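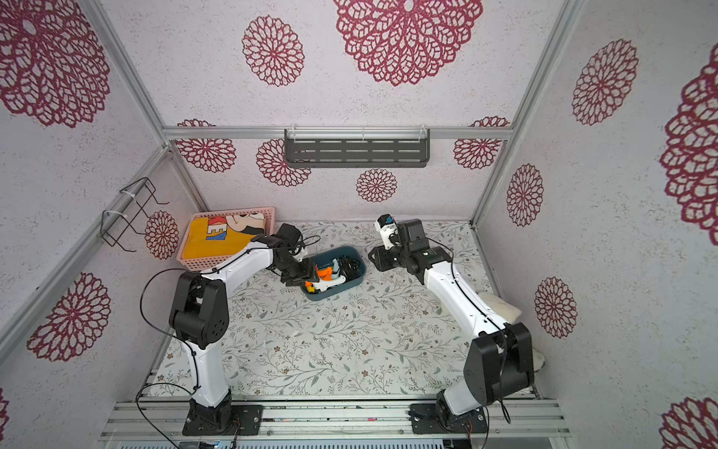 Do you need two different grippers to compare them fairly?
It helps to have both on the bench at once, with the same objects in reach, so that neither gets an easier day.

We had rung the test lead at Weltine to ask about the Bendus and Rilteo grippers, and stayed on the phone far longer than either of us had planned. She is generous with her time and fond of a detour, and she began with cables.

"Cords are the thing that sorts them out," she told us. "A toy has a shape you can get hold of. A heap of cord hasn't, and you never meet the same heap twice."

Her team ran 1000 picks on each gripper, spread over 13 sessions in March, and she still sounds a little tired when she mentions it. The Bendus was the quicker of the two, she said, and lovely on anything with a flat side. The Rilteo was slower to close – "almost polite about it" – but it let go more cleanly, and she has come to value that more than speed.

Cloth was another matter. "We were dreadful at cloth with both of them, and I would rather say so," she said, laughing. Softer fingertips are on order.

And the controller? They stayed with the Mateos, mostly out of habit, although she did grumble for some time about its menus. She would like to try another before the next round, with the grippers swapped over between the arms, in case one arm has been flattering its partner all along. The fingertips have to arrive first.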